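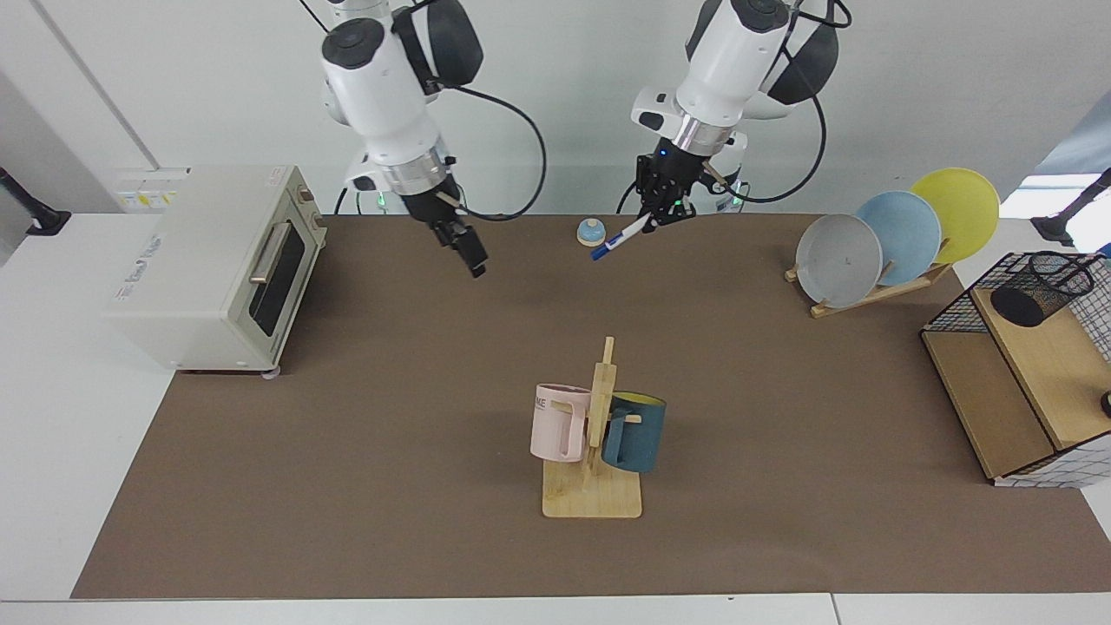
Figure 4. Counter layout with toaster oven, mug tree and service bell on the brown mat.

3.2 Counter objects and their placement

The layouts in this section cover small household objects that share a counter with one larger appliance. Figure 4 gives one such layout. The toaster oven stands on the left side of the table with its glass door turned to the right, so the door opens over the mat and the long handle can be reached from the middle of the work area. The mug tree is placed near the center front, and the service bell sits toward the back.

We collected 391 layouts of this type at the Larkberg site in August. A layout was retained if every listed object could be reached without moving another one first. Of the 678 layouts proposed under the placement procedure of Gebremichael, 87 failed this test on the first check, and a further 200 were duplicates under our distance measure and were dropped.

Mug trees deserve separate comment. A mug on a flat surface has one stable upright pose, and its handle may face any direction. A mug on a peg is constrained by the peg and by the post behind it, and the handle is partly taken up by the support. The direction in which the mug must travel to come free depends on the slope of the peg — a value we record for each tree, together with the height of the post. Printed mugs are preferred over plain ones. In Figure 4 the pale pink mug on the left side of the post carries the letters "ME", which allows an instruction to name that mug by its text as well as by its color.

The appliance door adds a second constraint. We reserve a strip of mat in front of the door equal to the door height plus a small margin, and no object may be assigned to that strip at the start of a layout. Objects may enter it later, provided the door is closed. The Nondeck object list gives door heights for all ovens used.

Small items such as the bell and the marker pen have no fixed position. They are drawn from the same list and assigned after the oven and the mug tree — the order matters, as the larger objects leave few free regions near the back edge. The Brinham layouts described in Section 3.3 reverse this order and are reported separately.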